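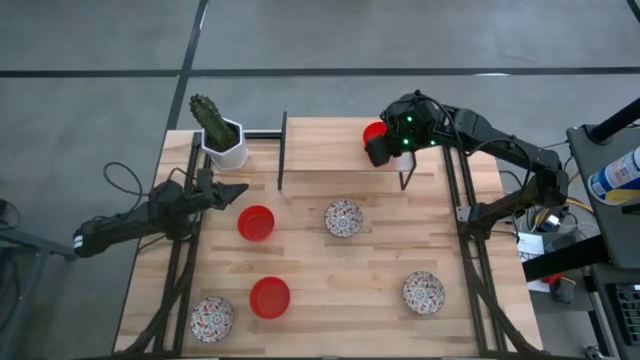

Socorro Urrego reckons the cups should be stacked before the plates are touched at all, and the bowl left until last, so the bench has some clear space early on. I've come round to her way of thinking, mostly – I used to go for the plates first out of plain nerves about china.

December 2018, Clanudden bench, table-clearing notes.

Stuck with the red plastic things and the decorated plates again, and the cactus in its white planter has stayed at the back corner, where it seems happy enough. I did think about moving it to the windowsill, but I've grown fond of it there and it gives everybody something to steer by when we talk about which end of the table we mean.

Sheet is now up to 524 lines. I've started a fresh column for "order cleared", which I ought to have done months ago, and Socorro has kindly offered to go back through the older Bollel pages and fill in what she can read of my handwriting.

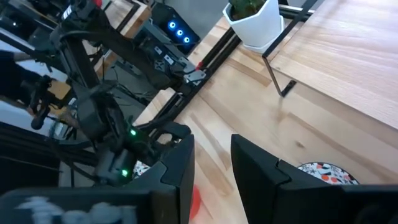

Over the table, between pieces.

Oiling the top is still on my list. The butcher block is a lovely surface to work on but it does show every mark, and the tin of Ferkudia oil has sat in the cupboard since winter with the lid painted shut. Two thin coats, I think, and a night's rest after each, if we can spare the bench that long.

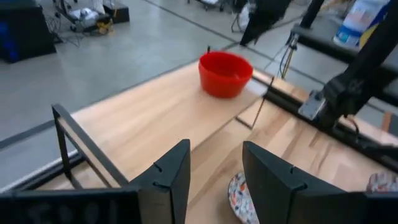 I'd also like to settle where things go once they're put away, as we keep having the same friendly argument about it. My vote is for plates on the low shelf and the red plastic next to them, bowl on top of the cups if it will sit nicely. The Stojanović crates are too deep and you end up fishing about with your whole arm. Will ask for a shallower tray in January and pencil in a colour label for each shelf while I'm at it.

4 shares 2 comments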